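The gripper didn't drop it, and that's the problem

I want to talk about the dumbest failure I've had in a while, and why I think most of us who mess with robot arms are scoring failures all wrong.

I've been teaching a two-finger gripper to handle household stuff. Small things, mostly. Markers, spoons, a comb, anything long and skinny that a person would pick up without thinking. The software side is a stack called Plison, which I like more than I probably should, and the finger pads are a rough black kind I got from a little parts shop named Mirzaei. They grab like crazy. I used to have smooth ones and I spent a whole winter watching things slide out and roll under the sofa, so when the new pads went on I was thrilled. Nothing slid anymore! My drop rate went to practically zero and I bragged to everybody who'd stand still.

Then in February I ran a long batch, 200 grasps in a row on the same handful of objects, and went to make dinner. When I came back the log was a beautiful green column. Every single grasp a success. And sitting in the tray was a plastic pen with a crack running right up the barrel.

I went back through the force readings (which I was saving but not looking at, like a genius) and found it pretty quickly. The zero point on the force sensor had drifted. It crept a little with every grasp, always in the same direction, so the arm thought it was squeezing gently and kept adding more to hit the target. By the end it was clamping down hard enough that I wouldn't have wanted a finger in there. My own finger had been in there that same morning, by the way, fishing out a bit of lint between runs with the motors live. I do that all the time. Or I did.

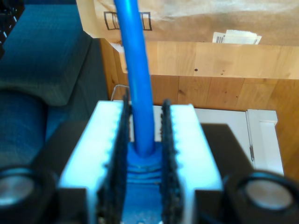
What bugs me is that none of my checks could have caught this. My definition of success was "object is between the fingers, object is off the table, object is still there after a few seconds." A crushed pen passes all three. A crushed anything passes all three, and the harder you squeeze, the better you score. I had built a test that rewarded the fault, and I'd been feeling great about the results for weeks.

I don't think I'm alone in this. Go read how people write up their grasping projects and see what gets counted as a failure. It's dropping. It's always dropping. Drops look bad on video, they make a noise, you have to get up and put the thing back. Squeezing too hard is quiet and tidy, and the clip looks perfect. I've got a friend at a small outfit called Irnby who packs samples with an arm a lot nicer than mine, and when I asked how they log over-force, I got a long pause and then "huh."

The folks on the Plison forum mostly told me to recalibrate more often. Sure, fine. I do it every 30 grasps now, and the drift stays small enough to ignore. But I think that answer lets us off too easy. Recalibrating fixes my sensor. It doesn't fix the fact that I had one number I trusted and nothing to argue with it. If the sensor is lying, a check that uses the same sensor is going to nod right along.

So what I'd like to see, as a plain everyday habit, is a second opinion that doesn't come from the same place. Motor current is right there, you're already paying for it. Mine climbed the whole time the force reading said everything was normal. Nobody's code was comparing the two, including mine. It took me one evening to add a rule that says if current and force disagree by too much, open the fingers and stop. I set it way too touchy at first and the arm quit on me every couple of minutes, and I was annoyed enough to almost rip it out – that's the part I'd warn you about. A stop that goes off too often gets turned off by somebody tired. I loosened it a bit and it's been fine.

And there's the money argument, which I know is coming. A proper wrist sensor, the kind Dulodent sells, is listed at 800 dollars, and I'm not going to tell a person running an arm in the living room to go buy one. I haven't. I'm also not convinced it would've saved me, seeing as a fancy sensor can drift too and I'd have believed it even harder. The cheap fix was the better one here. I'd spend on a real emergency stop button first, a big one, somewhere you can slap it without reaching across the arm. Mine used to be a key on the laptop. Think about how bad that is for a second.

I've redone the batch since then with the new rule, longer this time, 2,000 grasps spread over a few weeks. The success rate is worse! It's noticeably worse, because now I count a stop as a failure, and I count a squeeze over the limit as a failure even if the object comes out looking okay. The column has red all through it, and I've quit sending screenshots to people. I believe these numbers, though, and I didn't have much reason to believe the old ones.

I still have the cracked pen. It writes okay if you hold it near the tip.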